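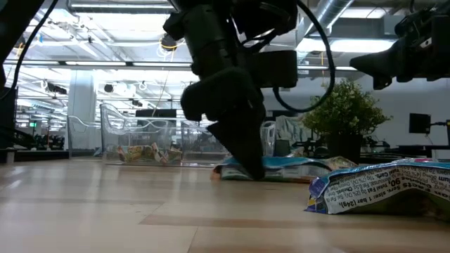 About the Cella Park Trust

The Cella Park Trust looks after Cella Park and the Posska Cut, the former mill leat that runs along its northern side. We are a registered charity with a board of trustees and a small paid staff. This page sets out what we manage, how we are run and where our money comes from.

What we manage

The trust holds the park on a long lease. The lease covers the following:

The Posska Cut, from the intake weir to the tail sluice at Vasell Bridge
The towpath on the south bank
The upper and lower meadows
The wheelhouse and its yard
28 allotment plots on the former drying ground

The north bank is in private ownership between the footbridge and the tail sluice. We have a right of access there for repairs to the wall and for weed cutting. The public does not, and the gate by the footbridge is kept locked.

The river above the intake weir is outside our boundary. Reports of pollution upstream should go to the environmental regulator in the first instance, with a copy to our office if the water in the Cut is affected.

History of the site

The Cut was dug to supply a fulling mill. The date of the first mill is not known. The present line of the channel dates from 1884, when the bend below the wheelhouse was straightened and the banks were faced in stone. The earlier course can still be traced as a shallow dip across the lower meadow and often holds water in winter.

The mill closed after the wheel was taken out and the buildings were let as stores. The upper floors were later pulled down, leaving the wheelhouse, the wheel pit and part of the yard wall. The Vasell estate kept the land as rough grazing until it was opened as a park.

The estate's drawings, rent books and letters were passed to the trust with the lease. The collection has 1022 items, all of them listed. It can be seen by appointment at the wheelhouse. Readers should give the item number from the list when booking.

Water levels and maintenance

Flow into the Cut is set by two hand-operated gates at the intake. The working level is marked on the gauge board beside the wheelhouse. Levels are read each morning and entered in the log, which may be inspected on request.

The channel is drawn down once a year, in April, for inspection of the walls and removal of silt. The fish rescue is carried out by a licensed contractor before the gates are closed. During this work the towpath is shut between the footbridge and the wheelhouse, and a signed route is provided through the upper meadow.

Silt is tested before disposal. Where the results allow, it is spread on the lower meadow above the flood line.

The meadows are cut late in the season and the hay is taken off. No fertiliser is used. Dogs must be on a lead in the lower meadow while the notices are up.

Staff and trustees

Loretta Escobedo, chair of trustees
Alaric Baptiste, trustee, finance
Xiomara Greenberg, trustee, buildings and lease matters
Tavion Esposito, site manager
Latrice Thibodeaux, records and education officer

Trustees are elected by the members for a term of three years and may serve two terms in a row. They are not paid. Minutes of trustees' meetings are placed on the website once approved. Items concerning staff or contracts under tender are held back.

Funding

Income comes from the annual council grant, allotment rents, membership fees and hire of the wheelhouse ground floor. Repairs to the walls and gates are paid from a separate reserve, which may not be used for running costs. Full accounts are sent to members with the notice of the annual meeting.

Visits and hire

The park and towpath are open at all times. The wheelhouse ground floor may be hired by the half day and holds up to 40 people seated. There is level access from the yard. The wheel pit is reached by steps and is open only when a member of staff is present.

School visits are arranged through the records and education officer. A risk assessment for the water's edge is sent out with each booking form.

Page last reviewed: 2018-12-21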